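Ticket: Protein total on the daily page doesn't match my food entries
Product: Clivau food diary, web and phone
Opened by: Golshifteh Abbasi
Handled by: Erlinda Pascual, Tromidus support
Status: Closed – fixed

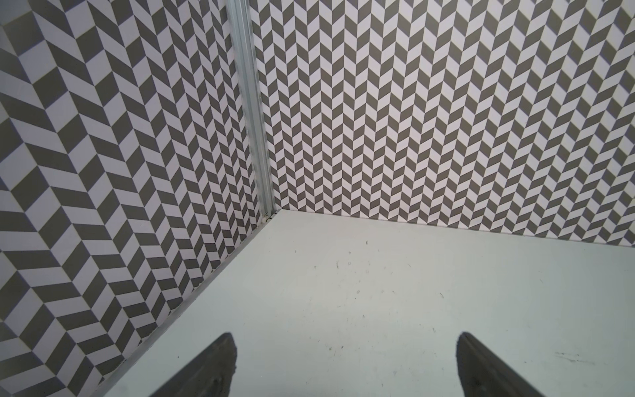

The daily page in my Clivau diary is showing the wrong energy total, and I think the protein figure is wrong as well. I eat the same things most days and have kept the diary for a long time, so I know what the numbers should look like. When I add up my entries by hand I get 1,731 kcal, but the page says 1,860. It is the same on my phone and on the laptop. I use the herringbone theme, the one with grey and white zigzags like the wall in the picture, and I switched to the plain one in case the totals were being drawn badly. It made no difference. My dietitian looks at the protein number every fortnight, so I would like this sorted before my next appointment.

Erlinda Pascual, first reply
Thanks for the details. The theme only changes the background, so you can go back to whichever one you like. Please could you tell me:
- whether you have any saved meals or recipes in the diary
- whether you have linked another app or a set of scales
- whether the wrong total appears on every day or only on some

Golshifteh Abbasi
I have four saved meals: porridge, lentil soup, a chicken and rice dish and a yoghurt bowl. I linked the Taheri kitchen scales in August. The total is wrong only on days when I have the yoghurt bowl, which I hadn't spotted until you asked. On soup days it is right.

Erlinda Pascual
That narrows it down. The difference on the day you sent is 129 kcal. Please open the yoghurt bowl, choose Edit, and tell me every line you see, including any that are greyed out.

Golshifteh Abbasi
Lines are: plain yoghurt, oats, blueberries, pumpkin seeds, Praltelum powder one scoop. Then a greyed out one that says "Praltelum powder (scales)" with no amount next to it. I tried to delete the grey one. It goes away, then comes back when I reopen the meal.

Erlinda Pascual
The grey line is the cause. When the scales were linked, the diary made a second copy of the powder so that it could take a weight from them. The copy should have replaced the first line. It was added to it instead, so the scoop is being counted twice. That would put your protein too high as well as your energy.

Please try these steps in order:
1. Settings, Linked devices, Taheri scales, Pause. Don't choose Remove, as that also clears your weighed entries.
2. Open the yoghurt bowl and delete the grey line.
3. Save the meal under a new name.
4. Close the diary and open it again.
5. Check the total for the same day.

Golshifteh Abbasi
Did all five. The new meal is fine and today's total is right. The older days still show the higher number. Do I have to change them one at a time?

Erlinda Pascual
No. Past days keep the meal as it was when you logged it, but I can run a recount from here. It takes the duplicate line out and leaves everything else alone. I need your permission first – a yes in this ticket is enough.

Golshifteh Abbasi
Yes, please go ahead. One more question. My daily target has been set at 2,000 kcal all along. Has that been changed by any of this?

Erlinda Pascual
Your target has not changed. Only the eaten amount was affected, along with the "left today" figure, which was too low. I have run the recount. Please refresh the page and look at a few yoghurt days. If you have already sent your dietitian a report, export it again, as the saved file will still have the old protein numbers in it.

Golshifteh Abbasi
Checked the day I first wrote about and it now says 1,731. Protein has come down too and matches the labels. I've sent a fresh report. The scales are still paused – can I turn them back on?

Erlinda Pascual
Please leave them paused until the next update. Weighing still works on the scales themselves and you can type the weight in. The fault is logged as item 303 on our list and I have added your account to it, so you will get an email when it is safe to link them again.

Closing note, Sep 5, 2022
Cause: duplicate ingredient line created when scales were linked to an account with saved meals. Recount run with customer's permission. Scales paused. Customer to be emailed once item 303 is released.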